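Plilleck Forum > Manipulation > Faults and failures
Thread: Gripper loses force mid-pour, no fault raised
4 replies

hinds_bench
Two-finger gripper on a Zinon arm, controller firmware 391. The task is transferring dry grain between containers on a counter. Grasp force is commanded once at close and should hold until release. On long runs the reported force sags during the pour and the cup rotates in the fingers. No fault, no warning, status stays at "holding". Last night it dropped the cup at cycle 1458.
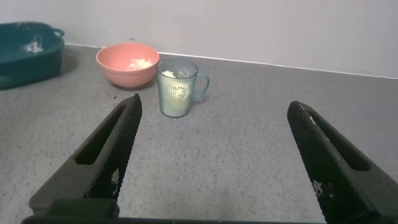

Force at close is normal every time. The sag starts when the wrist passes 60 percent of its tilt and is worse after a couple of hours of running. I have swapped the gripper cable. No change.

ukden_t
Pads. Look at the studs. Once fines get in between them you lose friction and the cup creeps. Brush them out every 100 cycles and retest before you touch anything electrical.

hinds_bench
Creep I would accept. It doesn't explain the force reading going down.

ukden_t
It does if the cup wall is thin. The cup rotates, the contact patch moves to a softer part of the wall, the wall gives, the reading drops. Your controller isn't closing the loop on force, so it never catches up.

Tamsin Kerslake
Disagree with the above. We had the same symptom in October and the pads were new. The hold current is derated when the gripper motor passes its thermal limit, and on our firmware the derate is silent. Log motor temperature next to force.
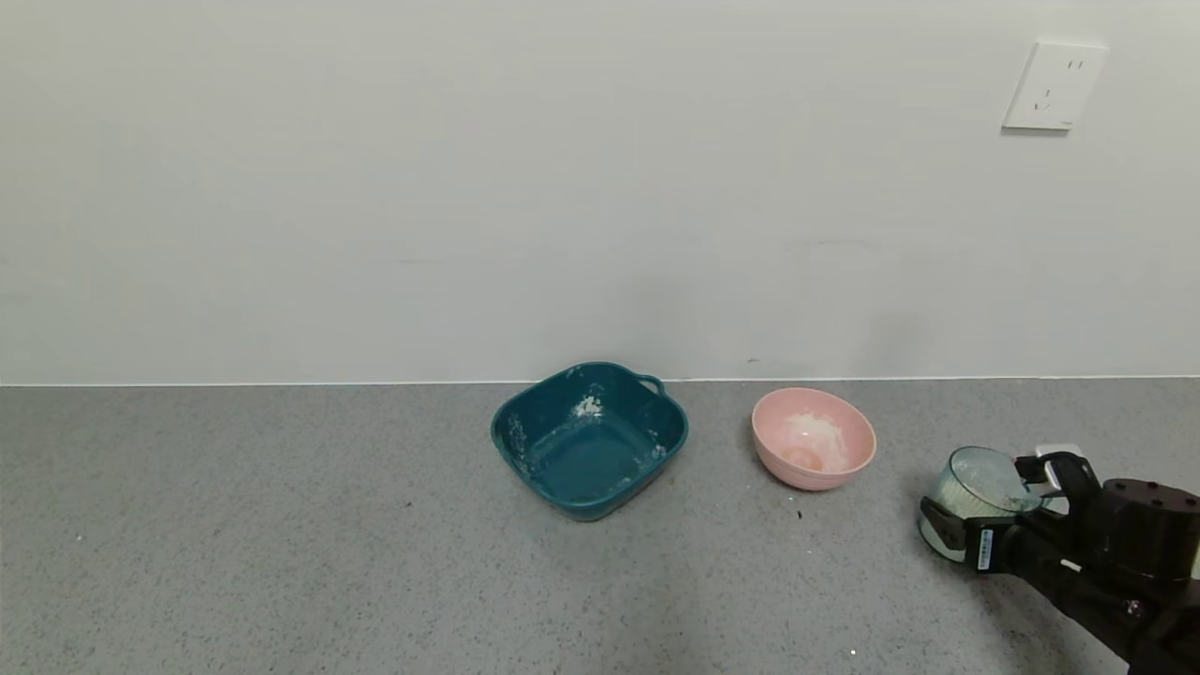 4 min read

Check the tilt threshold as well. If the sag follows wrist angle on a cold start, it is load and ukden_t may be right. If it only shows up after an hour or more, it is thermal. Either way, "holding" should not be reported when force is under the setpoint. I would treat that as a safety defect and file it separately. With grain you sweep the counter. With glass or hot liquid you have an injury.

ukden_t
Fine on the status bit. Still clean the pads.

hinds_bench
Logging temperature from the next cold start. Pads will be brushed first, so that's two variables changed, I know. Interlock added for now: abort the pour and return upright if force is under setpoint for about 200 ms.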